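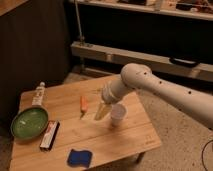 3. Setting up a table task

Read section 2 first. The arm should already be homed and the stop button tested before anyone puts objects on the table.

3.1 Placing the objects

1. Switch the arm to Hold. The status line on the laptop must say HOLD before you reach over the table.
2. Take the objects on the task card out of the club bin. Small, light things only: cups, bowls, toy food, empty cartons, cloths.
3. Leave at least a hand's width between objects. The gripper needs room to open on both sides.
4. Stand cups upright. Lay cloths flat, with no folds unless the card asks for one.
5. Step back behind the tape.

Note: Bottles must be empty and capped. Check this yourself, even if the last team says they did it.

3.2 Running the task

1. One student drives, one watches the arm with a hand on the stop button, and one writes the log.
2. Set the speed to 300. The controller accepts values up to 3000, but club sessions stay at 300 until Aileen Policarpio has signed your card.
3. Press Start and bring the gripper down slowly over the first object.
4. Close the gripper in short steps. Paper cups crush easily - stop as soon as the cup moves with the fingers.
5. Lift, move, lower, open. Write down the result before starting the next try.
6. After 4 tries, switch to Hold and change drivers.

CAUTION: Do not catch a falling object while the arm is live. Let it drop, press stop, then pick it up.

CAUTION: Keep feet and chair legs off the cables on the floor.

3.3 If the gripper touches the table

Press stop. Do not pull the arm up by hand. Raise it from the laptop with the Up key, then repeat the homing steps in section 2. If it touches again on the next try, end the run and tell Rongrong Qian.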